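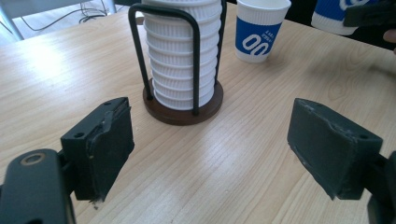 Cup holder on the table, wire part and base both showing

brultano_bound
Has anyone lived with one of these cup dispenser holders for more than a month? Black wire on a round brown wooden base. I paid 1740 for it at the Ceris shop in Dunstan, in our silly local money, and I'm not convinced it does anything a shelf doesn't. The listing said it "frees up your kitchen". It now takes up a bit of table that was free before.

mugwort
You've bought a cage for cups. Teltton do one for 1113 and I can't see what the extra gets you.

pelmet_pete
The wooden base, presumably. I've got the Teltton and the bottom is just more wire. It slides all over the place if you pull a cup out with one hand. I'd pay a bit more for something that stays put.

mugwort
Would you though? A square of that rubbery drawer liner under it costs next to nothing.

brultano_bound
Tried liner under the fruit bowl and it left a mark on the table. It's pale wood and it shows everything. In that bright light you can't see much, but come round in the evening and every ring is there. That's half my worry, whether a dark base is going to leave a stain on it.

tin_lid
Depends what the base is finished with and I bet the listing doesn't say. Mine was sold as "natural oil finish" in May and came off brown on a damp cloth. Different shop. Wipe yours with a white rag before you leave it standing anywhere you care about.

pelmet_pete
Never had a finish come off on anything. Sounds like you had a bad one.

tin_lid
I had 2 bad ones. They sent a replacement and it did the same.

mugwort
Going back to the first question, what are you putting in it? Paper cups for visitors, fair enough, they fall over otherwise. If it's for everyday cups I don't see the point. They get dusty standing out and you end up rinsing them before you use them.

brultano_bound
Paper ones, for when the choir lot come round. Did the rag test, nothing came off. Still not sure it's worth 1740.

pelmet_pete
Keep it till after the next choir night then decide. Ceris took a tray back from me with no fuss, but I did have the box.

brultano_bound
The box went out with the recycling.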